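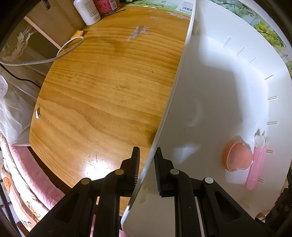
Dulosell Records is looking for 30 singers to record backing vocals for the new Flidon album. Sessions take place over two weekends in November at our studio on Kennedy Street, Bredport.

You should be 18 or older and able to hold a harmony part. Reading music helps but is not required. All voice types are welcome, and we are short on low altos and basses. Lyrics and demo tracks will be sent out a week before the first session.

Singers are paid a flat fee of $865 for both weekends, with lunch included. Travel is not covered.

To apply, send a one-minute recording of yourself singing without accompaniment, along with your vocal range, to Karim Bitar, vocal coordinator. Phone recordings are fine. Applications close Wednesday, October 28, 2020.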